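Speaker notes: Good practice for simulated tabletop tests
Fludham session, 20 minutes plus questions

Slide 1. Introduce myself. Thank Fotis Antoniadis for the scoring sheet. Say up front that these are house rules at Mamstead and that none of them is a formal standard.

Slide 2. Write the task down before anyone opens the simulator. One sentence, one start state, one end state. If two people read it and would score the same run differently, rewrite it.

Slide 3. Fix the layout. Every object gets a start position and an allowed range. Log the random seed. We lost most of July to runs we could not repeat.
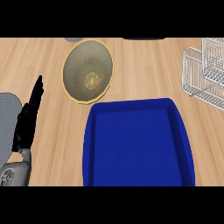
Slide 4. Keep clearance rules the same in simulation as on the bench. The hand starts clear of every object. Any contact before the first command voids the run. Wendelin Rainer will probably ask about objects that touch each other at the start. Answer: allowed, if the task sheet says so.

Slide 5. Numbers. Planned runs: 200. Valid runs: 118. Report both. Do not top up the valid count afterward without a new batch number.

Slide 6. Failures. Use 3 codes only: missed, dropped, timed out. Free text goes in the notes column. Somebody other than the person who trained the policy does the scoring.

Slide 7. Changes. A new bowl or tray model means a new version of the test. Old scores stay with the old version.

Questions. Leave the task sheet on screen. Copies are at the Leitner desk.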